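Supported Living Skills, Unit 17
Handout: Setting out for tooth brushing
Tutor: Dayana Giraldo

Last week was hand washing. The notes below go with the table exercise, which we do before anyone goes near a sink. Most learners on the Plallbridge placement will be asked to prepare a wash place for someone else, and the usual fault is putting out too much.

Start with a cleared, wiped surface. A plain table is best for practice. Bring only what the person needs for the task: the toothpaste, a cup and, when you reach part two, the brush and a hand towel.

Toothpaste goes near the front edge, laid flat, with the cap towards the person. They can then pick it up and open it without turning it round. Check that the cap is closed before you lay the tube down.

The cup stands further back, near the middle, upright and open side up. A clear one lets the person see how full it is. Straight-sided cups are easier for some people to hold than round ones — ask, and write the answer on the care sheet.
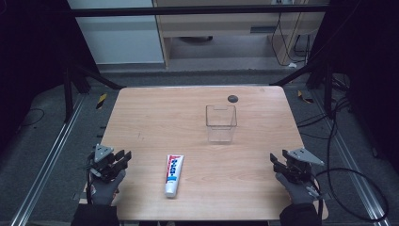
Leave a gap between the tube and the cup wide enough for a hand. If the person reaches for one and knocks the other, move the cup, then let them try again. Do not hand things over unless you are asked to.

Labels in another language are common in shared houses. Read the packet or ask a colleague before you put a tube out. Creams and toothpaste come in very similar tubes, and Valentina Paredes will bring several to compare on Sunday.

Part two (brush and towel) needs the green record sheet, form 2252. Fill in the first column during the session and the second at home. Hand both in at the Prela office, April group included.

Reading: Zariņš, chapter on personal care, first half only.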